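Drondel kitchen cell - README

Maintained by Eftychia Tsakiris and Boonsong Srisuk
Last revised Sep 10, 2018

What this covers

Drondel is our toy kitchen cell, and we love it. It runs a black arm and gripper over a play kitchen with a wood-grain counter, a tiled backsplash, a sink and a stovetop. This file explains how we set the cell up, look after it and get it going again after a fault. The control code lives in the Stokidov repo and has its own README. The episode format is described in the Abernathy notes.

Setting up the counter

Start with the kitchen itself. Push down on the rounded front corner of the counter. If it rocks, tighten the screws in the top by hand (no power driver, please, the holes strip in a flash!). Then check the green clamp on the side of the unit. It should be snug enough that you can lean on the counter and feel nothing shift.

Put the green-labelled can at the back left of the counter, label facing out. For two-can episodes, add the second can beside it and leave enough room for a finger to come down between them. Jars stay on the shelf above the tiles for every episode.

Run the homing routine with the counter clear, then load the cans and run the reach check. The arm should stop over the middle of the counter with its fingers open and nothing touching.
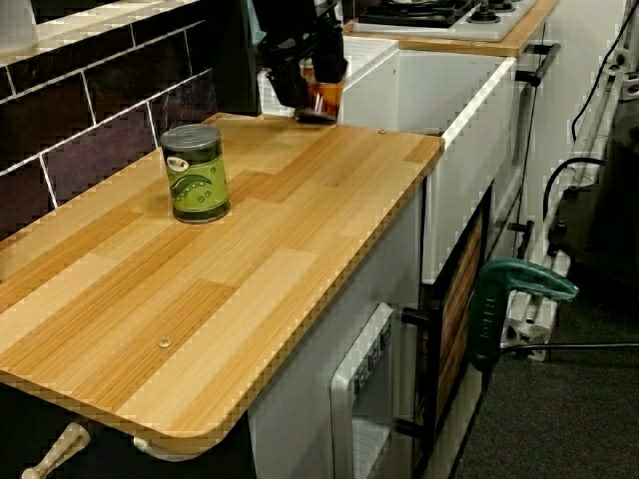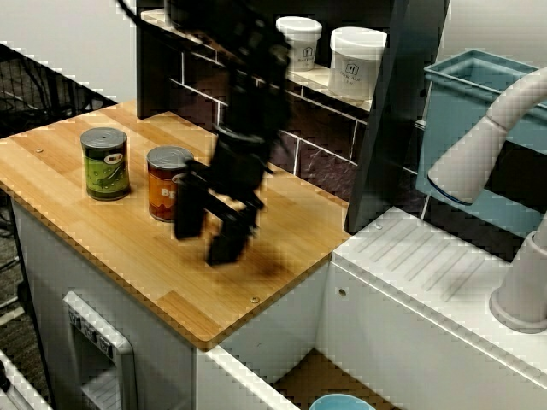
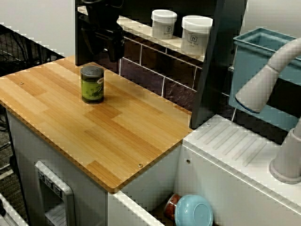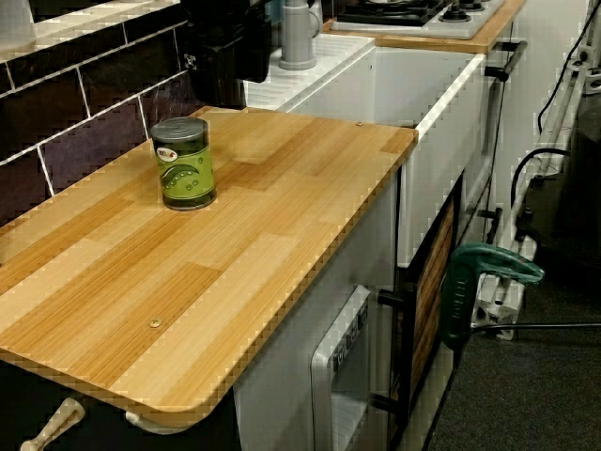

Drondel cell, counter and backsplash with the green-labelled can in place.

Looking after it

Every 31 episodes:
- Wipe the counter and both finger pads with a barely damp cloth.
- Try the clamp again.
- Look along the cables on the carpet and move any that have crept toward the kitchen.

Every 900 episodes, swap the finger pads and redo the camera calibration. Boonsong keeps spare pads in the Vakance drawer. It's a lovely quick job once you have done it a couple of times - the new pads grip the cans beautifully.

When something goes wrong

Gripper closes short of the can: the counter has usually moved. Loosen the clamp, square the unit up, clamp it again and repeat the reach check.

Arm stops with error 544: press the stop, lift the fingers clear of the counter by hand and home again. If it comes back 3 times in a row, leave the power off and write it in the log.

Colours look different between views: recalibrate before recording anything else. Don't try to fix it afterward in the files.

Known issues

The sink faucet can swivel if the arm brushes it. Turn it back over the basin before the next episode.

Questions and fixes are very welcome, send them to Eftychia.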